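Worktable Materials: Paper, Blocks and Boxes
Hatberg Community Workshop – Photo Gallery
June 2026

The Hatberg Community Workshop maintains a series of short photo galleries on the working surfaces and supplies used in its shared rooms. The present gallery concerns the worktable and the large paper sheets that cover it during layout exercises. It has been prepared for members who are setting up a similar table at home, at school or in another shared room.

Paper is the least expensive item on the supply list and the one most often reordered. The workshop buys it in packs of 200 sheets and keeps a second pack of 200 in the storage closet at the Gezer Street entrance. Sheets are laid flat on the bare tabletop. A new sheet is put down at the start of every course, and members are asked to leave it in place until the course has ended.

1. The covered table

White paper on a light wooden tabletop. The pale surface makes small parts and fallen screws easier to find, and pencil marks can be read from a standing position.

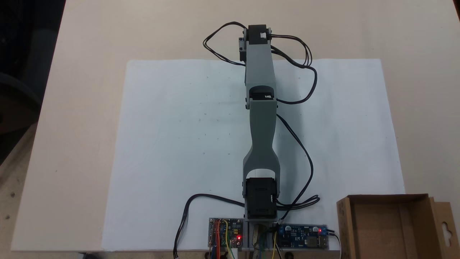
2. Blocks and boxes

Layout exercises call for a small object that can be set down on a mark and returned to it later. Colored blocks serve this purpose well, and a green cube on white paper is easily seen from across the room. Between sessions, blocks are kept in plain cardboard boxes. The boxes may stay open on the table while work is under way, provided that the flaps do not cover the paper.
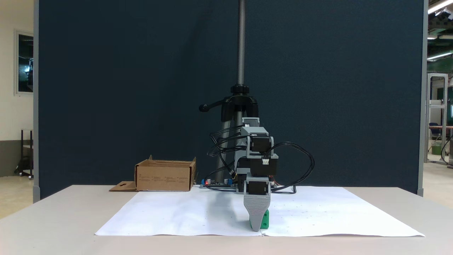
Members who wish to bring their own blocks may do so. They should have flat faces and clean edges, and painted blocks should be fully dry before they are placed on a shared sheet. Lost blocks are replaced twice a year from the supply fund, with the next order to be placed in August.

3. Joined sheets and pencil marks

Where one page is too small, two are joined to make a larger sheet. Marks are made lightly in pencil – dots for positions, short ticks for spacing – and arranged in rows and columns. Ink is not used on shared sheets. The Panudton method, taught in the introductory course, begins at the center of the paper and proceeds toward the edges.
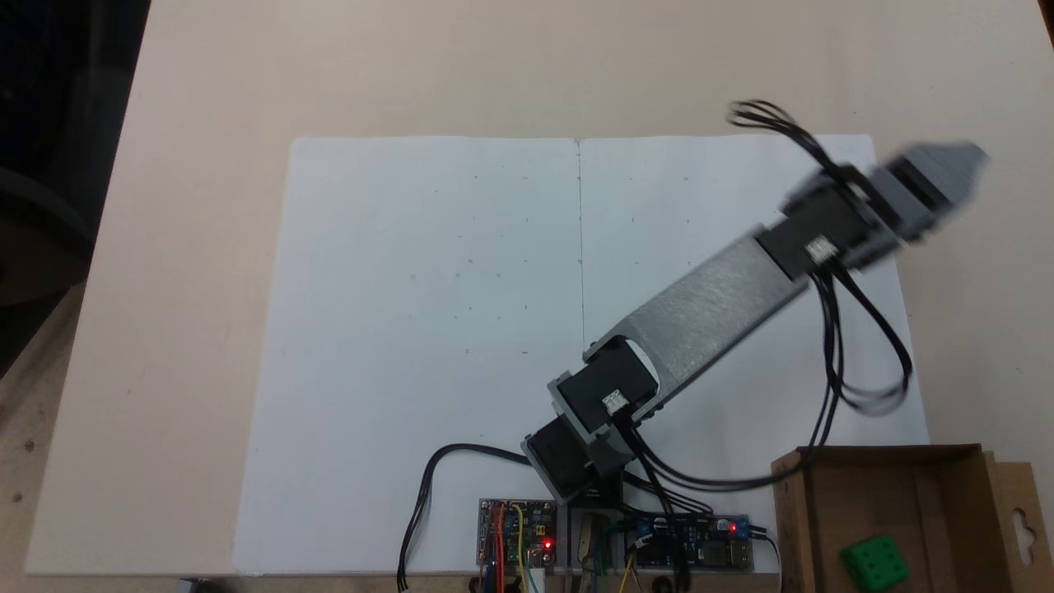
A marked sheet may be kept for comparison with later work. It should be rolled with the pencil side facing in, labeled on the outside with the name of the course, and placed upright in the rack beside the storage closet. The workshop keeps such sheets for 3 months. Sheets without a label are recycled.

Paper, pencils and boxes may be requested at the front desk during opening hours. Questions about this gallery, and requests to use its pictures in printed course materials, should be addressed to Birsen Ateş, Materials and Collections, Hatberg Community Workshop.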